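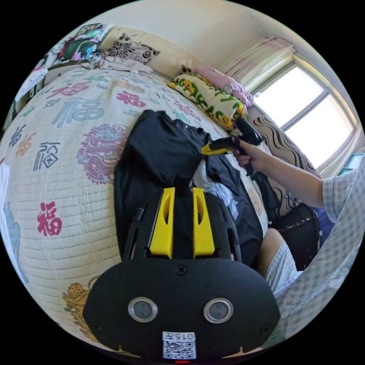 A quilted bedspread printed with large calligraphic characters, with dark clothing laid across it.

Skeltunton's supper weekend draws a hungry crowd

SKELTUNTON, July 14, 2026 - Folks came from all over the county for this year's supper weekend, and by all accounts they went home full and happy (and a good many with leftovers on the back seat!). The Long Table on Trirach Street sold all 200 of its seats, with 164 of them gone back in March, before the menu was even printed.

Mahlet Kumsa and Georges Issa shared the kitchen, sending out lentil stew, slow-cooked lamb, and a honey cake that had people asking for the recipe well before the coffee came around. Kumsa made the cake from her grandmother's notes and says she is still tinkering with the spices.

"I grew up eating like this on holidays, everybody reaching over everybody else," Issa said.

Out-of-town guests filled all 24 rooms at the Alemayehu guesthouse, where breakfast ran until 2 in the afternoon. Seats for next year's supper go on sale in March.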